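Recording a song in the kitchen: my tips for a half-decent sound at home

A few of you asked how we did the vocals for the Pratimar supporters' song, so I've finally typed up my notes.

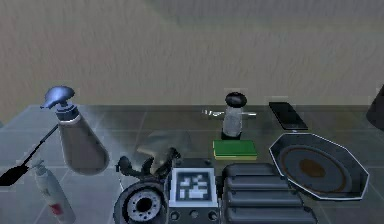

Glossy tiles and a plain wall, plenty for a voice to bounce off.

We did the whole thing in my kitchen, apart from the drums, which came out of a laptop. I've now recorded three songs in there (two for the football and one for a wedding, which we won't go into) and I've picked up a fair few household tricks along the way. None of it costs much. If you've got a proper spare room with a carpet, use that and skip half of this page!

Getting the echo down

Kitchens ring. Clap your hands once in the middle of the floor and listen to what comes back, that zingy sort of sound is what will end up all over your singing. I hang a winter duvet over the clothes airer and stand it behind the singer, then put another one over the door if I can get it to stay up. Behind the singer matters more than behind the microphone, which I had the wrong way round for the whole of the first song.

Bath towels along the worktop help as well. Fold them double. Tea towels do nothing, I tried nine of them and all I got was more washing.

Open the cupboards if they're full of soft or lumpy stuff like bags of pasta and kitchen roll. Shut them if it's glasses and pans. Ours has a cupboard of baking tins that hums along to anyone with a low voice, so the tins go and sit in the hall.

The fridge

Switch it off at the wall, and put your car keys in it. That way you can't leave the house without turning it back on. I learned this one after losing a drawer of fish fingers and most of a lasagne. An hour off with the door kept shut has never done ours any harm, but I wouldn't push it much past that in hot weather.

While you're at it: boiler off, cooker clock if it buzzes, dishwasher obviously, and the tap that drips gets a bit of string tied to it so the water runs down quietly into the plughole instead of plopping. Lovely trick, that, and it works for light sleepers too.

The microphone

Ours is a Bernix, second-hand, with a dent in it. I'm not going to tell you it's the best because I've only ever owned the one. I clamp it to a broom handle stuck in a bucket of sand, and the bucket stands on a folded bath mat so footsteps don't travel up it. A mixing bowl on an upturned stockpot got us through song number one, but you had to sing at it like you were about to be sick.

For the popping noise on your Ps and Bs, stretch one leg of an old pair of tights over an embroidery hoop and peg it a hand's width in front of the mic. With a name like Pratimar in the chorus you get a lot of popping! Turning your head a touch to the side on the P is good as well, once you've remembered to do it.

Tape the cable down. Masking tape comes off tiles cleanly if you peel it the same evening. Leave it a week and you'll be at it with warm soapy water and a plastic scraper, and the sticky bits will pick up every crumb going. Never use parcel tape, it took a strip of paint off my skirting board.

Fitting a crowd in

You want a football song to sound like a stand full of people and you've got 4 mates and a toddler. Record them all singing the chorus, then get everybody to swap places and do it again, and again, with silly voices if they'll go along with it. We did six goes. Move a bit further from the mic each time, and do the last one from the hall with the door open. Pile them all up together in whatever recording program you use, and it really does start to sound like a terrace.

Claps are best done with cupped hands. For stamping, take your shoes off and stamp on an upside-down plastic storage crate, the big flat sort. Ours was a Bindico one that used to hold the Christmas lights and it makes a gorgeous thump, far better than the floor (and kinder if you've got people living underneath).

Shakers: rice in a lidded tub for a soft one, dried chickpeas for a loud one. Tape round the lid. Please do tape round the lid, I'm still finding rice under the kickboards.

When to do it

We're on Bataineh Road and the buses are murder until the evening. I find half past seven is a good time to start, after everyone's tea and before next door's little one is properly down. Knock on the neighbours first and tell them when you'll stop. Then stop when you said.

Have a lukewarm drink handy, water or weak squash. Milky tea makes everybody claggy, and crisps are a disaster, they get in people's throats and the packets rustle on every quiet bit. Feed people afterwards. I do a big tray of sausages and leave it on a low oven, but only if your oven fan is quiet. Mine isn't so they have to wait.

Putting the kitchen back

Duvets need an airing before they go back on a bed, as they'll have picked up whatever you cooked last. Half an hour over the line does it. Wipe the worktop down before the food comes out, there's always grit off somebody's guitar case. Empty the sand bucket into a strong bag and tie it, or the cat will find it. Ask me how I know.

Then check the fridge. Keys!

Getting people to listen

I'm no expert on this part. We put ours up in September with a slideshow of scarves and it crept along until a local radio show played it one breakfast time. It's on 1,508 plays now. I'd been watching for it to hit 1,000 and of course I was up to my elbows in the sink when it did, so by the time I'd dried my hands it said 1,002. I've got a picture of that on my phone anyway.

Ask people nicely to share it, put the words underneath so they can sing along, and send it to the club shop, who might play it before kick-off if they're in a good mood. Ours said they'd think about it. I'm going back in next week with some flapjacks.

If you've got a better way of hanging a duvet over a kitchen door, pop it in the comments, mine still falls down during the second verse.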